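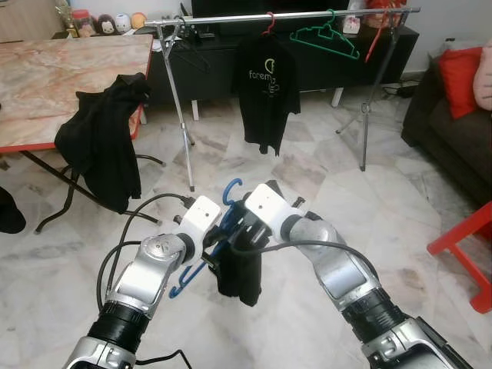 Recording the hanger task

Home > Guides > Two-arm tasks > Hangers

Print this page | E-mail this page

Use these steps to record demonstrations for the Clorna garment set. The target is 800 good episodes. By Wednesday we had 747 recorded and 719 kept after checking.

1. Put the rack where both arms can reach the rail. Leave one or two garments and an empty hanger on it.

2. Start the recorder and wait until both wrist readings are steady.

3. Bring the grippers together at the top of the hanger, just under the hook. Close one first, then the other. A small dark garment on a blue hanger makes a good first try, as the hanger stands out well against it.

4. Lift slowly. If the cloth bunches up, carry on. We want creased and folded examples too.

5. Hook the hanger over the rail, open both grippers and back away before you stop recording.

6. Mark the episode "keep", "retry" or "drop". A dropped hanger that you pick up again is still a "keep".

Don't tidy the room between episodes. Jackets on chairs, cushions and toys can stay where they are, but move any cable that could catch on an elbow.

Change the garment after every 2 episodes. Send questions about labels to Tegan Ruawai.

Back | Next: Folding | Contents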